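Skornari Teaching Set
Two-hand remote control and recording for robot arms

Home > Teaching and remote control > Skornari

Skornari is a set of two gloves, two forearm trackers and one recording box. With it a person can show a task to a two-armed robot by doing the movements with his or her own arms and hands. The robot follows, and the box keeps everything: the joint positions, the finger commands and the pictures of all connected cameras. No programming is needed for the showing itself.

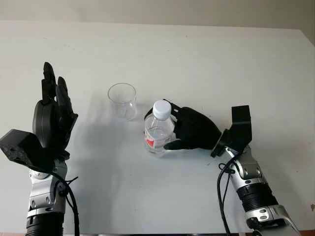

Assunção, 2 January 2020

Tratum delivers the second version of Skornari from today. Customers who own the first version can keep their forearm trackers. The gloves and the box must be changed together, as the plug between them is a new one.

What has changed

The glove is lighter. It weighs 159 grams in size M, with the cable. We moved the battery to the belt, and the operators in our own workshop tell us that the difference is felt mostly in the shoulder and less in the hand.

The thumb is measured at one more point. In the first version it was difficult to show a proper grip on a round object, for example a bottle, and many of you have written to us about this. The thumb of the robot came too early or it stayed too far out. Please repeat the thumb calibration for each new operator. It takes two minutes and the program guides you.

You can now hold one arm. Press the left or the right pedal, and the arm on that side stays where it is while the other one continues to follow you. This is useful in tasks where one hand does the main work and the second one only waits for its turn, or must keep away from the glass. When you release the pedal, the arm does not jump. It waits until your own arm has come back near to the held position and then it joins you slowly.
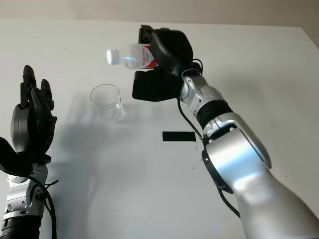 Recording starts and stops by voice or with the middle pedal. We recommend the pedal. A spoken word is sometimes understood late, and then the first part of the movement is missing from the recording. If a demonstration went wrong, press twice and it is marked as bad, but it is not deleted. You may want it later. The bad ones are kept in their own folder and they do not go into the training export unless you ask for it.

How many demonstrations do you need? It depends on the task and on the learning method, and we can not promise a number. For a pouring movement with one bottle and one cup, our application engineer Zawadi Kimaro usually records over 50 before she trains for the first time. She changes the place of the cup between them, and she advises to move it by a hand's width or more. Small changes teach the robot little.

Cameras

The box has four camera inputs. Most customers use one camera at the head and one at each wrist. The head camera is the one the operator watches, but for the last centimetres of an approach the wrist camera is much better. In the view from the wrist you can read the label of the Wahaha water bottle, and you see how near the textured fingertip is to the glass. Seen from the head, the same fingers would often hide this place. The wrist picture may be turned compared with the head picture. We save it as it comes and do not rotate it, so please decide before the training if you want to rotate it, and then do it the same way for all recordings.

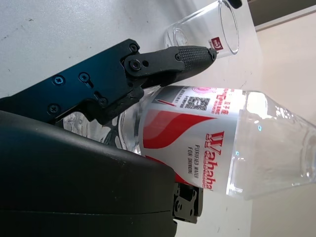 Lighting needs some care when you teach with transparent objects. Try to keep the lamps at the same place during one series, and fix the exposure by hand in the camera menu. On clear plastic the highlights are strong, as on the shoulder and neck of the bottle lying sideways across this wrist view, and an automatic exposure will change its mind when the arm moves. A matte tabletop is easier than a glossy one. It does not have to be perfectly clean.

Technical data

Glove sizes: S, M, L
Weight of glove, size M: 159 g
Tracking rate: 200 Hz
Camera inputs: 4
Pedals: 3, on one plate
Export: joint data as text table, camera pictures as video with time stamps
Order number, complete set: SK-426

Not included: robot, robot hands, cameras, table.

Before you order, please send us the type of your arms and hands. Hands with fewer fingers than the human hand are possible, but the finger mapping must be made for each type and we charge this separately. Training at our workshop in Assunção takes one day for up to four persons. Spare gloves can be ordered singly, left or right.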